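Last updated: 2020-12-03
Posted 2020-12-03 by Zoia LytvynenkoHi all,

Totley asked last week:

> Has anyone put the Grellelau jaws up against the
> Lauritsen ones on soft stuff? Everything I read is
> about boxes. I need clothes, and I can't buy both.

I have both here on loan, so I've been doing laundry with them (my family thinks this is the best hobby I've ever had!). Same controller for everything, the Clenus box, and the same speed setting throughout. My notes so far:

1. Knit cuffs and waistbands. Ribbing is thick and squashy, and I like to come in from above and pinch a fold instead of going for a single edge. The wrist camera earns its keep on this one, because a stripe across the ribs gives you something to line up on, and plain navy gives you almost nothing.

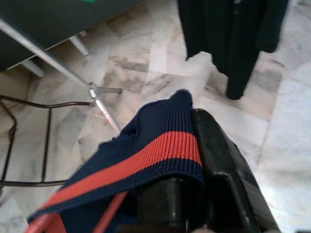
2. Hangers. I went in thinking one arm could do it, and gave up on that idea pretty fast. With one gripper at the hook end and the other out at the shoulder tip, the hanger stays close to level and you can steer the whole garment over to the rack. My big gripe is dark clothes. Black on black folds are miserable from the head view, so I lean on the red trim or a bit of printing whenever there is any.
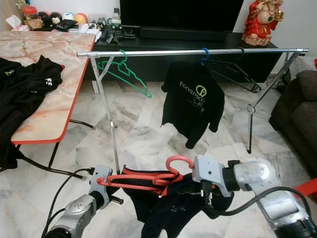 Do you need a different controller to switch between the two sets of jaws?

The same Clenus box runs both, but you have to reload the grip limits every time you swap. I keep 2 saved profiles and still forget. If the jaws close way too hard on the first try, check that before you blame the hardware.

I haven't settled on a favorite yet. Zippers are next, then I'll post the logs.

Zoia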